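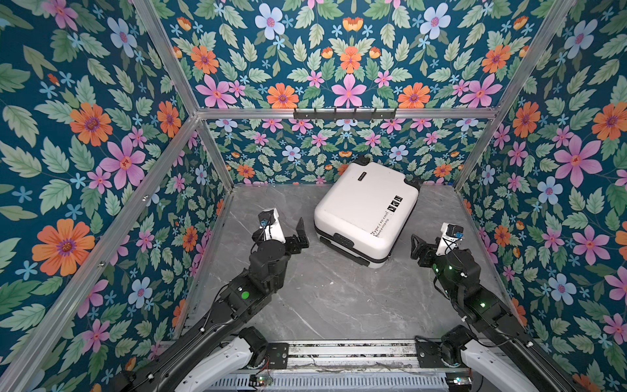 Notebook, cell side, April, morning

Gráinne Dunne asked me to write down the rules we follow for luggage tasks, so the people from Preninham can use the same ones when they set up their cell. I start from what we have now in the Jakab sheet and mark what I think should change.

1. Start position. Both arms go to their rest pose before the object is placed. The person who places the object does it with the motors in hold, and says "clear" out loud when the hands are out. We had this rule only for heavy objects before. I want it for all of them.

2. Object position. The suitcase lies flat, broad face up. The angle is free, but it must be changed between episodes. In the last batch I reviewed, the same angle was used again and again for most of the morning, and such data is not much use to us.

3. Speed. Limit is 500 mm/s at the gripper when no person is inside the rails. If somebody must reach in, we stop. We don't "go slow", we stop. Boglárka Nyitrai and I disagreed a little on this, she thinks the reduced mode is enough. I leave the strict version until she shows me the test of the reduced mode.

4. Contact. First touch with a hard shell is with open fingers and low force. No closing on the edge of the shell.
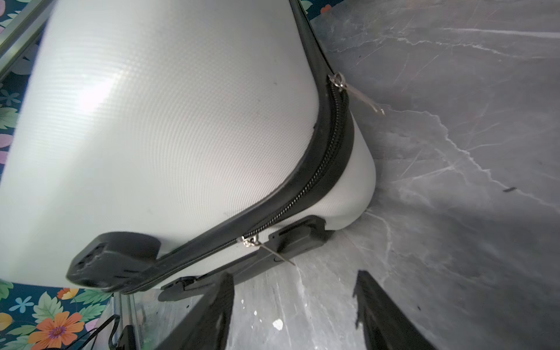
Zippers need their own rule, and the Jakab sheet has none. It says only "grasp the handle or the pull", which was written for soft bags. On this suitcase there are two pulls on the same zipper track, with a long stretch of teeth between them, and the operator has to know before the episode which one is the target. My proposal: the task text names it as "upper" or "lower" as seen from the wrist camera at the start, and the name stays the same even if the suitcase turns later. The metal tab is thin, so a bad grasp can bend it. Two failed grasps on one pull, then end the episode and label it as failed. Do not try until it works, this makes long episodes that we cut anyway.

5. Cables. Before each session, move both arms slowly through the full range and look at the cables near the wrist. If one is pulled tight at any point, write it here with the joint name. I did this at 8:40, before starting.

6. Review. Every 12 episodes a second person watches one of them complete, both wrist views, and puts initials. It should not be the operator.

Open points:
– Do we keep episodes where the suitcase slides on the floor? Pekik guideline says no, Grostosis template says yes with a label. I prefer yes with a label.
– Who can change the force limit. Now everyone can, from the menu. I ask Boglárka to put it behind the login.
– Rule 3 to be discussed again with Gráinne before we send anything to Preninham.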